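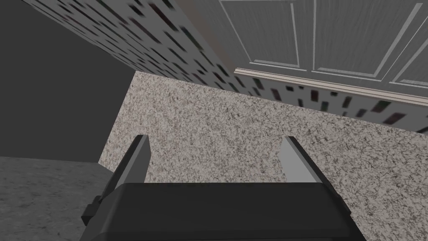 Nurkura Users Forum > Planning and Control > Wrist camera tilt and the support plane estimate

kitchen_frames
Posted 9:40 a.m.

Our group is evaluating the Nurkura planner against a set of simulated household tasks, and we would like to hear from other sites before filing a formal report. The plane estimator performs well when the wrist camera looks at a counter from a level pose. When the wrist is rolled, it frequently returns the backsplash as the support surface, and the planner then proposes an approach parallel to the counter.

We ran 2,944 episodes under release 4. The task definitions were not changed during the run. Speckled stone textures appear to make matters worse, although we have not isolated texture from camera roll. Has any other site observed this behavior?

bidusetti_integration
Posted 10:15 a.m.

We have observed it at Bidusetti. Our recommendation is to pass the gravity vector from the arm kinematics to the estimator and to reject any candidate plane whose normal departs from vertical by more than 13 degrees. The parameter is present in the configuration file but is disabled by default. Please confirm whether you enabled it.

kitchen_frames
Posted 10:32 a.m.

It was not enabled. We had understood from the documentation that the gravity check applied to fixed cameras only.

phi_lab_ops
Posted 11:05 a.m.

With respect, the Phí laboratory does not agree that the gravity check is a sufficient remedy. It conceals an error in the frame transform. If the transform from wrist to base is correct, a rolled image should cause no difficulty, as the points are expressed in the base frame before any plane is fitted. We would ask the original poster to verify the time stamps on the joint states first. A delay between the image and the joint reading will rotate the entire cloud, and the gravity check will then discard good planes along with bad ones.

bidusetti_integration
Posted 11:21 a.m.

We accept the point about time stamps. We do not accept that the check is therefore unnecessary. A production system should carry both measures — one corrects the data and the other limits the consequences when the data are wrong.

novunura_sim
Posted 1:10 p.m.

We maintain the Novunura scene package and can add a related observation. The same question arises with the body camera on two-arm models. Our bathroom and hallway layouts include doors, and a door standing open adds a large flat face that the estimator is quite willing to accept as a wall. The free-space map then closes off a doorway that the arms could pass.

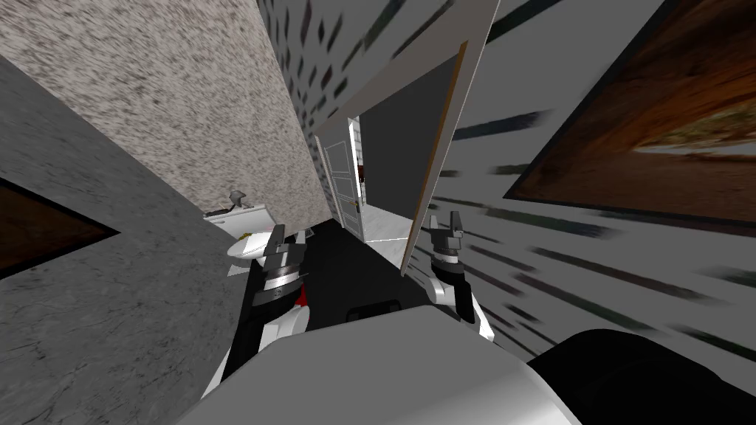
Body camera view with both arms forward; the open door is ahead of the right gripper.

In views of this kind the walls lean considerably. We advise against rotating the image upright before segmentation. Several sites do so, and the resampling blurs thin edges such as door trim.

phi_lab_ops
Posted 1:34 p.m.

We rotate the image and have seen no loss on door edges. The outcome presumably depends on the resolution and on the interpolation setting. We would be interested to know which setting Novunura used.

novunura_sim
Posted 1:52 p.m.

Nearest neighbor. We acknowledge that this is the least favorable choice, and we will repeat the comparison with a smoother filter before making the recommendation again.

kitchen_frames
Posted 3:45 p.m.

An update for the record. The joint states in our log lag the images, as the Phí laboratory suspected. The bridge process was publishing the last cached reading when its queue was full. With the queue length raised to 4,000 and the cached reading disabled, the backsplash error no longer appears in the episodes we have replayed. A small number of low-confidence planes remain on the stone counters. We have enabled the gravity check as well and will keep it on.

bidusetti_integration
Posted 4:02 p.m.

Thank you for reporting back. Please attach the bridge configuration to your report. The default queue length should be revised in the next release.

phi_lab_ops
Posted 4:20 p.m.

We support revising the default. We maintain our objection to enabling the gravity check by default and will set out our reasons in a separate thread.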